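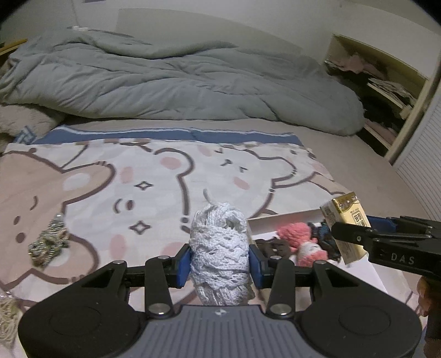 손에 드는 그리퍼로 뜨개 소품을 집을 때 파지력은 어느 단계에 두는 것이 좋은가?

세로로 세워 집는 물건은 2단계에서 시작한다. 미끄러지면 한 단계만 올리고, 실 고리가 패드에 말려 들어가면 파지력을 그대로 둔 채 접촉 위치를 바꾼다.

Grutulero 과제 그리퍼 비교 실무회의 회의록

일시: 9월, 오후 2시
장소: Santoso 연구동 회의실
진행: Gilang Ismail
참석: 기구 담당, 제어 담당, 데이터 담당, 현장 수집 담당
기록: 데이터 담당

안건
1. 지난 회의 조치 사항 확인
2. 손가락 패드 비교 결과
3. 제어기 설정과 파지력 단계
4. 카메라 시야와 노출
5. 수집 현장 운영
6. 다음 시험 범위

1. 지난 회의 조치 사항 확인

기구 담당이 링크 피벗 나사의 풀림 점검을 마쳤다고 보고했다. 점검표는 공유 폴더에 올라가 있으며, 조임 토크 기록란이 새로 들어갔다. 작업자가 교대하면서 기록을 빠뜨린 칸이 있어 이번 주 안에 채우기로 했다.

배터리 교체 시점을 표시등만 보고 판단하던 방식은 폐지했다. 앞으로는 제어기 화면의 잔량을 수집 시작 전에 적는다. 제어 담당은 잔량 값이 양식에 자동으로 들어가게 하는 작업을 아직 끝내지 못했다. 이 건은 다음 회의로 넘긴다.

2. 손가락 패드 비교 결과

비교한 패드는 Mutier 사 제품과 Cudard 사 제품이다. 같은 본체에 번갈아 끼우고 패드마다 63회씩 집기를 시행했다. 한 번의 시행은 접근, 파지, 들어 올리기, 내려놓기까지로 정했고, 들어 올린 뒤 물건이 패드 사이에 남아 있으면 성공으로 기록했다.

Mutier 패드는 63회 가운데 62회 성공했다. 실패한 시행은 표면이 매끈한 종이 상자를 모서리 쪽에서 비스듬히 집은 경우였다. 현장 수집 담당은 접근 각도가 나빴던 것이라 패드 탓으로 보기 어렵다는 의견을 냈다. 기구 담당은 같은 각도로 다시 해 보아야 알 수 있다고 했고, 재시험 목록에 올리는 것으로 정리했다.

Cudard 패드는 63회 모두 들어 올리기에 성공했다. 다만 내려놓을 때 뜨개실 고리가 패드 끝에 걸려 물건이 따라 올라온 일이 7회 있었다. 성공 기준에 내려놓기 상태가 들어 있지 않아 수치에는 드러나지 않는다. Gilang Ismail은 기준을 고치기 전까지 두 패드의 성공 횟수를 나란히 적은 표를 외부에 보내지 말라고 했다.

논의 끝에 성공 기준을 다음과 같이 바꾼다.
- 들어 올린 뒤 물건이 패드 사이에 남아 있을 것
- 내려놓은 뒤 손가락을 벌렸을 때 물건이 딸려 오지 않을 것
- 위 항목 중 하나만 맞으면 부분 성공으로 따로 적을 것

이미 끝난 시행은 영상을 다시 보고 재분류한다. 데이터 담당이 맡는다.

패드 마모에 대해서는 의견이 갈렸다. 기구 담당은 육안으로 차이를 찾지 못했다고 했고, 현장 수집 담당은 Mutier 패드의 가장자리가 손끝으로 만졌을 때 거칠어졌다고 했다. 측정값이 없으므로 결론을 내지 않았다. 새 패드와 사용한 패드를 같은 자리에 끼워 비교할 수 있도록 예비품을 남겨 둔다.

3. 제어기 설정과 파지력 단계

현재 제어기의 파지력은 4단계로 나뉜다. 제어 담당이 단계별 특성을 설명했다. 1단계는 가벼운 실 뭉치를 잡을 수 있지만 손목을 빠르게 돌리면 놓친다. 2단계는 뜨개 인형의 모양을 크게 누르지 않고 들 수 있다. 3단계부터는 속이 무른 물건의 허리가 눈에 띄게 들어가고, 4단계는 단단한 물건에만 쓴다.

단계 사이의 간격이 고르지 않다는 지적이 있었다. 2단계와 3단계의 차이가 커서, 머리가 무거운 인형은 2단계에서 돌아가고 3단계에서는 찌그러진다. 목 부분이 잘록한 물건에서 특히 그렇다.

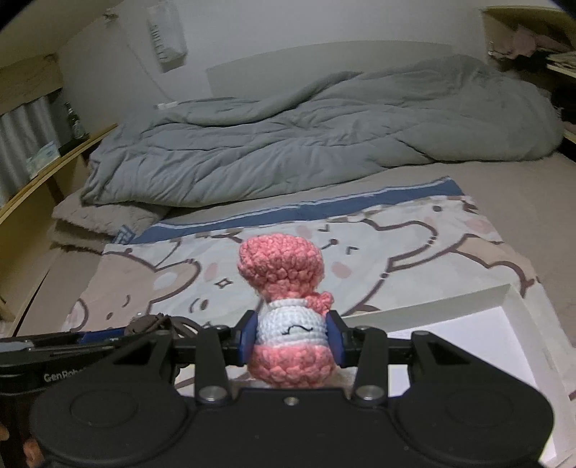 제어 담당은 2단계와 3단계 사이에 중간값을 넣는 방안을 제시했다. 펌웨어를 바꾸지 않고 설정 파일만으로 가능하다. 대신 기존 단계 번호가 밀리므로 이미 모은 데이터의 표기와 섞일 우려가 있다. 데이터 담당은 번호를 새로 매기지 말고 설정값 자체를 기록하자고 했으며, 참석자 모두 동의했다. 화면에 보이는 단계 이름은 당분간 그대로 둔다.

닫힘 속도도 잠시 다루었다. 현재 속도에서는 패드가 닿는 순간 가벼운 물건이 한쪽으로 밀린다. 양쪽 패드가 동시에 닿지 않는 것이 원인인지, 작업자가 물건 중심에 맞추지 못한 것인지는 확인되지 않았다. 속도를 낮춘 설정으로 같은 물건을 다시 집어 보고 판단한다.

4. 카메라 시야와 노출

그리퍼에 달린 카메라는 손가락 끝과 집은 물건이 함께 보이도록 맞춘다. 현장 수집 담당은 물건이 클수록 뒤쪽 작업면이 가려져 내려놓을 자리를 영상만으로 알아보기 힘들다고 했다. 카메라를 높이면 손가락 끝이 작게 나와 접촉 순간의 판독이 나빠진다. 브래킷 각도만 조금 바꾼 시제품을 기구 담당이 만들어 보기로 했다.

흰 상자에 물건을 담는 작업에서는 밝은 바닥의 세부가 날아가는 경우가 있었다. 자동 노출을 끄자는 의견과 그대로 두자는 의견이 있었다. 자동 노출을 끄면 창가와 방 안쪽을 오가는 작업에서 영상이 어두워진다. 우선 노출 상한만 제한한 설정을 시험하고, 같은 동작을 두 설정으로 찍어 비교한다.

두 대의 그리퍼를 양손에 들고 쓰는 작업은 시각 동기화 확인이 빠진 파일이 발견되었다. 시작할 때 양쪽 손가락을 함께 벌렸다가 닫는 동작을 넣기로 했다. 이 동작은 작업 구간에 포함하지 않는다.

5. 수집 현장 운영

침구 위에서 하는 작업은 책상 위 작업과 따로 묶는다. 바닥이 푹신해 물건을 누르면 함께 가라앉고, 접근 높이를 잡는 감각도 다르다. 현장 수집 담당은 무늬가 있는 천 위에서 작은 물건의 외곽선이 잘 구분되지 않는다고 덧붙였다. 데이터 담당은 그런 배경도 필요하다고 했고, 배경을 단색으로 통일하자는 제안은 채택하지 않았다.

뜨개 소품은 시행할 때마다 모양이 조금씩 변한다. 늘어진 실 꼬리는 자르지 않는다. 보풀이 심해져 패드에 섬유가 남으면 패드를 닦고 메모란에 적는다. 닦는 데는 마른 천만 쓴다.

장비를 쉬게 할 때 손가락을 닫은 채로 두는 작업자가 있어, 보관 자세를 열린 상태로 통일한다. 기구 담당이 안내문에 반영한다.

6. 다음 시험 범위

다음 시험에서는 두 패드를 같은 작업자가 같은 순서로 다룬다. 지금까지는 오전과 오후의 작업자가 달라 결과를 곧바로 맞대기 어려웠다. 물건은 뜨개 인형, 실 뭉치, 작은 종이 상자, 엉킨 케이블로 한다. 케이블은 집는 위치를 정하기 어렵다는 의견이 있어 먼저 예비 시행을 하고 포함 여부를 다시 정한다.

Gilang Ismail은 패드 선정 시한을 묻는 질문에, 재분류가 끝나기 전에는 구매 요청을 올리지 않겠다고 답했다. Mutier와 Cudard 양쪽에 추가 시료를 문의하되 시험 수치는 전달하지 않는다.

조치 사항
- 기존 시행 영상 재분류: 데이터 담당
- 매끈한 종이 상자 비스듬히 집기 재시험: 현장 수집 담당, 기구 담당
- 중간 파지력 설정 파일 작성, 닫힘 속도 저감 설정 준비: 제어 담당
- 배터리 잔량 자동 입력(이월): 제어 담당
- 카메라 브래킷 시제품: 기구 담당
- 노출 상한 설정 비교 촬영: 현장 수집 담당
- 보관 자세 안내문 수정: 기구 담당
- 추가 시료 문의: Gilang Ismail

회의는 오후 3시 40분에 마쳤다. 다음 회의 일정은 재분류가 끝나는 대로 공지한다.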